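Humanoid Workshop Tips: Looking After the Walker (and the Virtual Room It Practises In)

Sunday, January 12, 2020

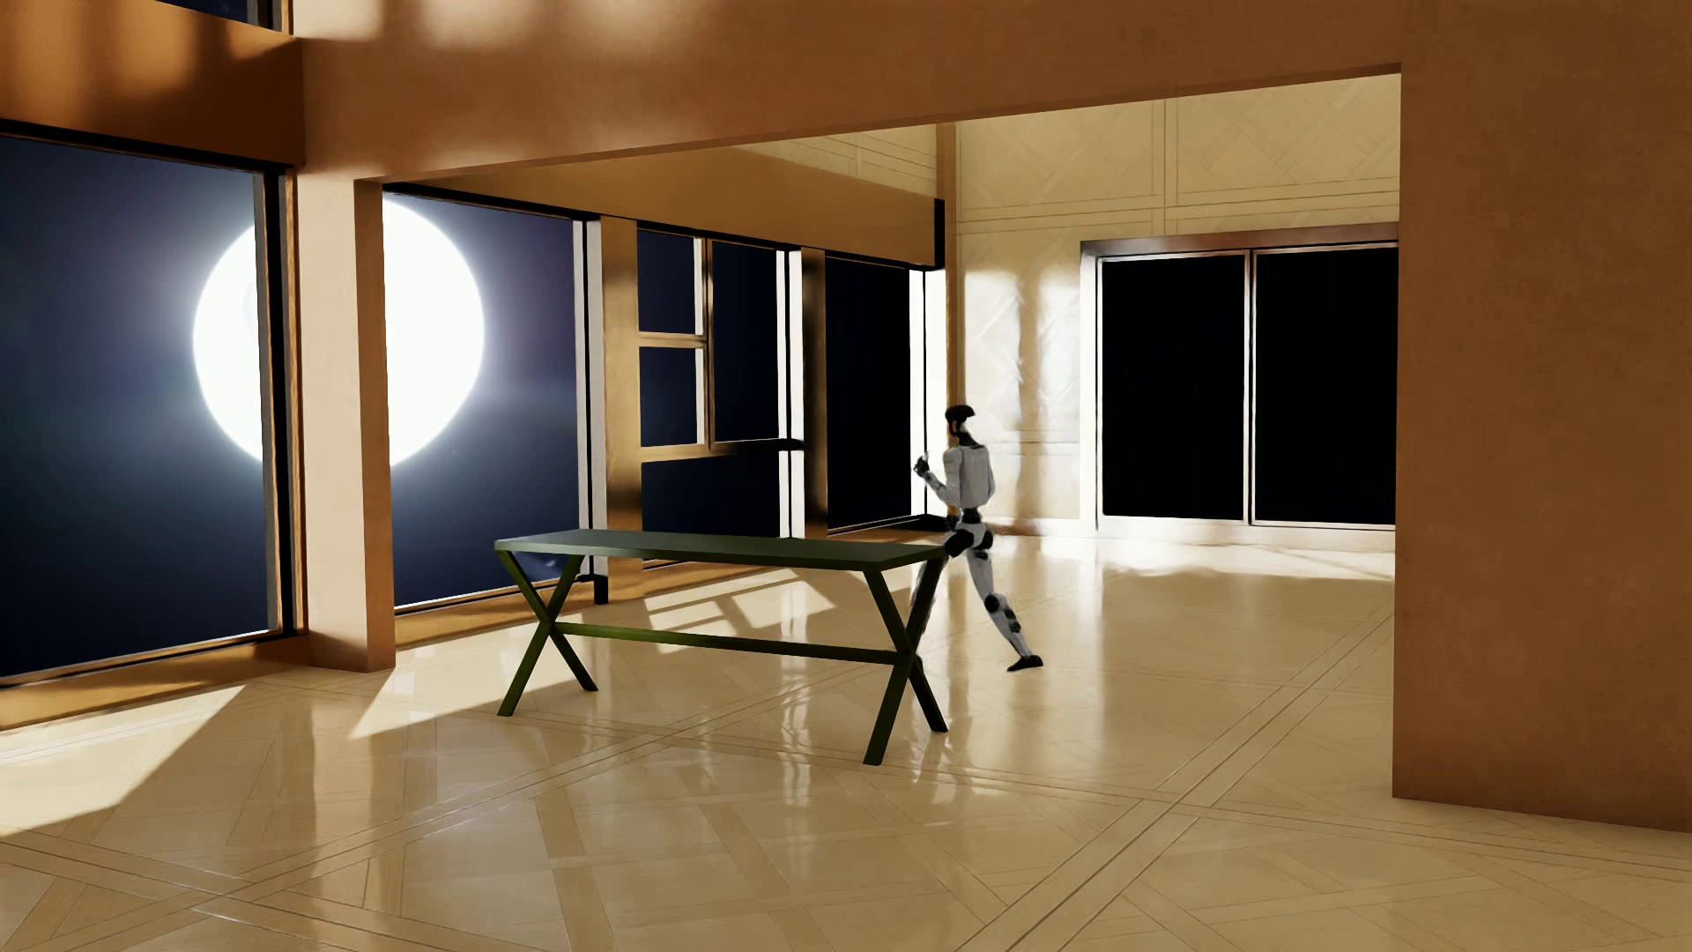
I've had a walking humanoid in the Kenora workshop for a couple of winters now, and the best tip I can pass along is to keep its practice room in as good order as your bench. I call the simulated model Kasine and the real machine Litton, and nothing goes onto Litton until Kasine has had a turn at it. I keep a long green table near the middle of the virtual floor so there's always something at leg height to plan around, and when I stop a stride with the rear foot still pushing off behind, I can look straight at the ankle and the sole. Side view every time for that! You'd be amazed how much an ankle offset hides when you look at it from the front.

Save your stopping points

Pick one step and always pause on the same one. Mine is step 138, well past the wobbly start, and I save it after every change to the gait file. Flip between the old one and the new one and your eye goes right to the difference. I used to pore over joint graphs until my tea went cold. I still love a graph, but flip first, graph second.

Check the arm swing while you're there

A forearm that comes up too high on the swing will throw the torso around, and you'll chase it in the hips for days (I did, all through last March). Turn the shoulder gain down a little at a time and re-run. If the fingers are set to a loose curl, leave them that way for walking. Clenched hands keep the finger motors working for no good reason.

Floor settings

Shiny floors look gorgeous on the screen, but gloss and grip are separate settings and it's very easy to change the one and forget the other. Write the friction value on a bit of masking tape and stick it to the monitor. My real floor is painted concrete with a rubber runner down the middle, so I keep two friction files, one for each, and I name them "paint" and "runner". Don't get clever with names.

Cleaning the soles

Now the real machine. Warm water, one drop of dish soap, an old toothbrush. Brush along the tread, wipe with a damp cloth, then let the feet air dry on a towel with the power off and the battery out. Sawdust is the worst thing for grip in my shop, and dried salt from the driveway comes a close second at this time of year. Skip the solvent cleaners. I dulled one sole with citrus degreaser and it never gripped properly again.

White shells

Microfibre cloth, barely damp. Go around the black joints with a dry paintbrush first so you aren't pushing grit into the seams. For scuffs, a soft white eraser works wonders!! Test it on the inside of a shin cover before you go at the chest.

Hip and knee screws

Litton's logbook is up to entry 201, and a good half of those say "hip screw, left". Hang the robot from the gantry before you touch a leg fastener, strap snug under both arms, battery out. Then:

Put a stripe of paint pen across each screw head and onto the shell beside it. A broken stripe means a screw has turned.
Use a fresh hex key. Rounded keys make rounded screws.
Blue threadlocker on metal threads only, and keep it well away from the plastic.
Snug everything by hand, then go back over it with the torque driver.
Re-zero the joint afterwards, even if you only moved it a hair.

Entry 184 is the time I left out that last one. The knee was out by a tiny amount and Litton marched gently sideways into the recycling bins. No damage, apart from a dent in a blue bin.

Cold mornings

If your shop drops near freezing overnight, bring the battery into the house and let the whole robot come up to room temperature before the first walk. I give mine a slow set of squats in the strap, listening the whole time. A happy knee makes a soft, even whirr. Any ticking and I'm back at the paint stripes.

A reader named Khương wrote in about cable ties at the ankle. Go for hook-and-loop wraps instead, fuzzy side in, with enough slack that the foot can reach full stretch behind. Bend the ankle by hand both ways before you trim anything.

Next up is the neck, once the replacement bearing gets here.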